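Week 8 handout: Soft things and sinks

Bring this on Tuesday. If you lost last week's, the spares are in the Moser tray, under the spares from the week before.

What you're marked on

Up to now the Vallow project has dealt in blocks, which hold still and have corners. From this week you collect demonstrations with the hand-held grippers on soft items and around the basin. Each pair hands in 37 clean demonstrations. Clean means both marker cubes stayed trackable from start to finish. It has no bearing on how you left the bench, though we do have views on that too.

Before you start

Check both grippers open fully. Say the item number out loud. Start with the fingers apart and away from the item, and hold for a slow breath. Cemeck, our tracking software, drops the first few readings and has never apologised for it.

Working notes

Bag and cloth items: close slowly. Fingers that meet with nothing between them are a miss, however confident your wrist looked.

Basin work: keep your elbows out and the cubes up. Know where your cable is before you lean in.
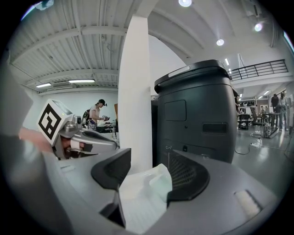
Soft item between the fingers, and both grippers over the basin. 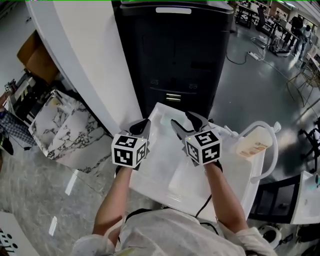 Regula Schnyder disagrees with me about speed, and wrote in the margin of the draft: Slow is fine for learning the grip, but a policy trained on thirty demonstrations of someone creeping up on a cloth will creep up on cloths for the rest of its life. Get them to normal pace by the second session.

Fair enough. Slow for your first 11, normal pace after that. Don't mix the two in one folder.

Naming files

Pair number, item, attempt. Last term's set has 1714 files and nearly all of them are called test. The Rurnora drive fills up without warning, so copy your work off before you go home.

Reading for next week: section 8 of the course notes, on calibration. It's dull and you'll need it.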